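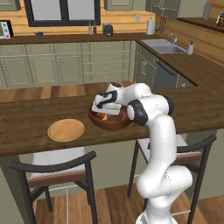
Image credit: Vivcombe

How to get a table at a tasting-menu place without losing your mind

Did this for Kalniņš last month, so notes while its fresh.

Find out when they release tables. Usually on the booking page, small print near the bottom. Kalniņš does Wednesday, 10 a.m., their time zone. Check the time zone. Check it again.

Make your account the night before. Card saved, phone number in, allergies typed up and ready to paste. The card form ate 2 minutes of mine and the good slots were gone.

Be logged in early. Refresh on the hour. Ask for a party of two if you can, fours go fast and sixes hardly exist. Take the 5:30 or the 9:15, everybody wants 7.

Nothing? Join the waitlist, all dates. I was number 91 at Lalent and still got a call. Pick up unknown numbers that week!!

Read the cancelation rules before you pay. Mine was $247 a head up front, no refund inside 48 hours, though you can usualy pass the table to a friend. Email them the new name.

Day before: confirm, repeat the allergies, eat a light lunch.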